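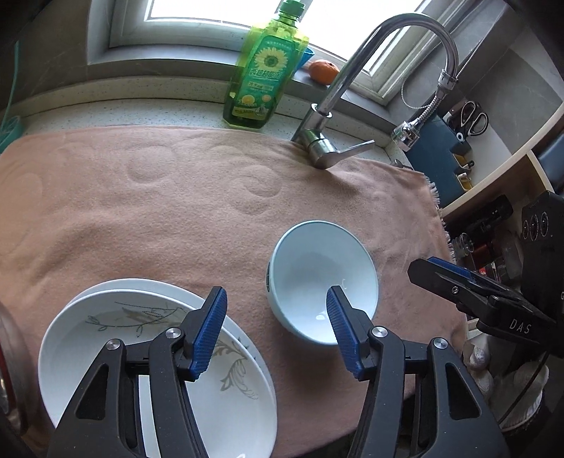 The inventory for the house on Werville Road came to 17 pages, and the kitchen took up 2 of them. The form was supplied by Janevski, the firm handling the estate, and it had three columns: item, condition, disposition. She worked left to right along the counter. Under item she entered two white plates, unequal size, leaf pattern, and below that one bowl, pale blue, no pattern. The towel beneath them, pink going to beige, had no line of its own, so she wrote it in the margin under linens.

Condition was graded from A to D. A plate with no chips was an A. A plate with wear to the glaze was a B. The instructions gave no grade for a plate that her mother had used every morning for toast, and she entered B.

Disposition allowed three codes: S for sale, K for keep, and R for removal. Anything under $30 was R by default. The two plates together were valued at less than that. The bowl had no maker's mark she could identify, although her mother had always said it came from the Bestero shop in Isine, bought in June, the week the shop closed. The form did not accept statements of this kind without a receipt.

She entered R for the plates. She entered R for the bowl, crossed it out, initialed the change as required, and entered K. Then she went back up one line and did the same for the plates. The correction limit was one per page. She took a clean sheet from the folder and began the kitchen again.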